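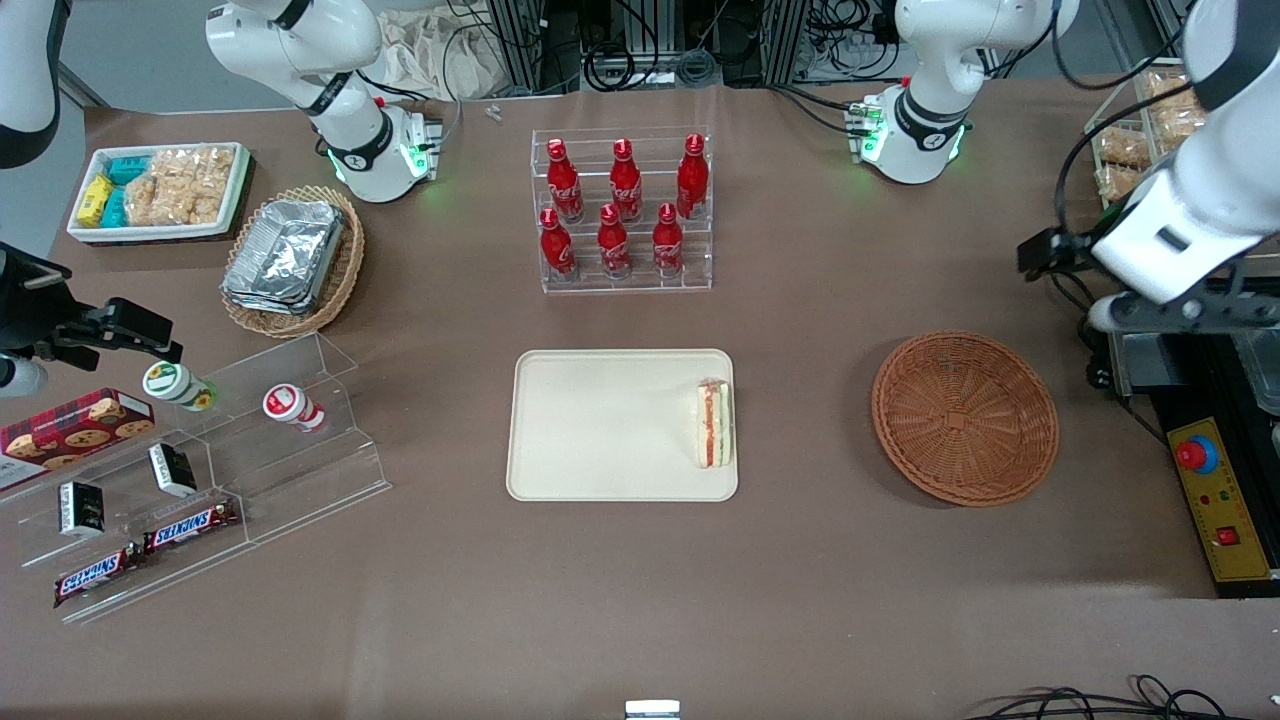

Figure 6. Table with snacks, drinks and foil food containers, with two robot arms.

4.2 Visible security and how people feel about it

The second set of questions asked staff and visitors what they noticed when they came into a building, and whether it made them feel more or less safe. We used three sites for this part of the study: the Tutberg office building, the Nalach shopping arcade and the Wattanapong hotel. All three had added bag checks and door staff in the two years before our survey. Mirkport, a smaller office site with no such changes, served as the comparison.

We received 900 completed forms. Of these, 800 were complete enough to use in the analysis. The rest left the questions on worry blank or gave the same answer to every item, and we set them aside before any scoring was done. Forms were handed out at the main entrance in the morning and collected at a desk near the exit.

People at the three sites with bag checks said they felt safer inside the building than people at Mirkport did. They also said they thought about a possible attack more often. The two answers went together in many of the same forms – a person could rate the building as very safe and still report looking for the exits on the way in. El Khatib found a similar pattern in his earlier work on hotel lobbies, although he asked guests only and left out employees.

Length of service mattered more than we expected. Staff who had worked at a site for under 90 days when they filled in the form reported the most worry. Those who had been there before the checks were added were split. Some wrote that they no longer saw the guards at all. Others described the change as a loss, and several at Nalach used the word "airport" in the space for comments.

Drills had a separate effect. At Wattanapong, the hotel ran a lockdown drill in September without telling the kitchen and laundry staff in advance. Workers in those two departments scored higher on worry than the front desk, who had been told. Tutberg gave notice of its drill by email and again at the door, and we saw no gap between departments there. We cannot say that the notice explains the difference, as the two workforces differ in age and in shift pattern.

Coding of the written comments was done by Chaimongkol and Nakpan working separately. Where they disagreed, Khunthong read the comment and made the final choice. Most disagreements were over whether a remark about crowding at the entrance should count as a safety concern or a complaint about waiting. We counted it as a safety concern only when the writer mentioned harm or escape.

Section 4.3 reports the same measures for visitors alone.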